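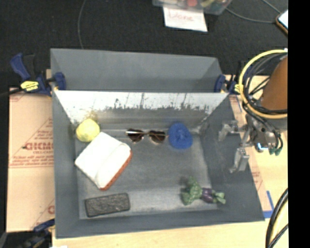

The arm stopped at 5 in the morning with its fingers open, and Natsumi Uchida did not go near it until she had hit the red button.

"It dropped the eggplant again," she told Dardo Villalba on the phone.

"Log says it was holding."

"The log is wrong."

He was quiet. It was the thirteenth false grip since they had changed the sensor. The last one had ended with the arm swinging at full speed over the wall of the bin, 38 centimeters from her face.

"Can you finish the run?" he said.

"No."

She pulled the plug, wrote the time on the fault sheet and went to find her coat.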